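I've been keeping my own car going for 19 years now, mostly on a strip of concrete in Ashby, and most of what I know is small stuff. Tyres first! Check them cold, before you've driven anywhere, and do the spare while you're down there (mine was flat all last July and I hadn't a clue).

Wiper blades that judder usually just want a clean. Damp cloth, a drop of washing-up liquid, run it along the rubber till it stops coming away black.

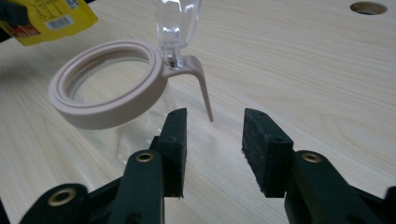
Carleen Sutcliffe reckons I'm too soft on old blades and that once they've gone stiff you should bin them – fair enough, she drives the Folldale road in all weathers.

Door seals sticking in a frost? Wipe them dry the night before, then a thin smear of silicone grease. Go easy or it'll end up on your coat.

And keep a torch in the glovebox, with the batteries taped next to it, not in it.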